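Flanelex Woven Cloths and Towels – Care and Folding FAQ

Which products does this page cover?
All Flanelex woven cloths and towels sold in plain colors. Fleece items and bath mats have their own page. If the sewn-in label differs from what you read here, follow the label.

What temperature should I wash at?
40 degrees Celsius for colored cloths. White towels can be washed at 60 when the label allows it.

Can red be washed with other colors?
Wash red separately for the first 2 cycles. After that it can go in with other dark or strong colors. Yellow and light blue should stay in a separate load for longer – check the rinse water if you are unsure.

Can I use fabric softener?
Not on towels. Softener leaves a film on the loops and lowers absorbency. It does no harm on flat woven cloths.

How much do the cloths shrink?
Expect slight shrinkage along the length in the first wash. Pull the hems straight while the cloth is damp and most of it will recover.

Should I fold or roll?
Fold towels that will be stacked on a shelf. Roll large cloths that will be stored upright in a basket, such as the Briggs slotted type. Rolled cloths take less floor area and can be pulled out one at a time.

How do I fold a towel into a rectangle?
Lay it flat on a table. Bring the long edges together, smooth from the center outward, then fold the ends in. Adjust the near corners last, one hand on each.

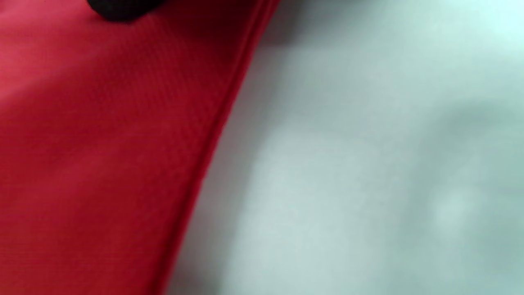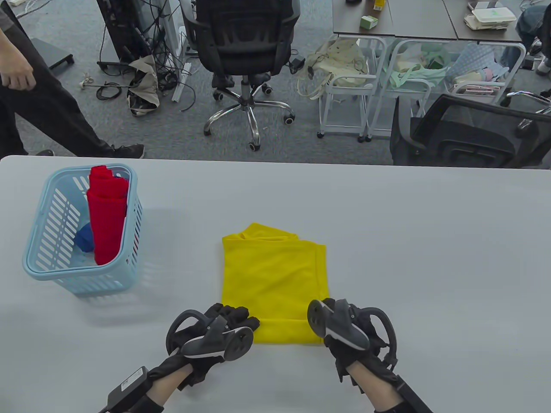

Hemmed edge of a red cloth (first picture); yellow towel folded on the table, red cloth rolled in the basket (second picture).

Why does my folded towel not lie flat?
Usually a corner has turned up inside the fold. Open the last fold, pull the corner out and close it again. Thick hems on the same side will also lift a stack, so alternate the direction.

The hem looks darker than the rest of the cloth. Is this a fault?
No. The fabric is layered at the hem and reflects light differently. A fault is a broken stitch or a gap in the seam.

What does the number 200 on the Wanivton range mean?
Fabric weight, in grams per square meter. A higher number means a thicker cloth and a longer drying time.

Can I iron over the hem?
Yes, at medium heat from the reverse side. Do not iron towels.

How do I report a fault?
Use the contact form and enter the article number from the label. Returns are handled by Brurnimard.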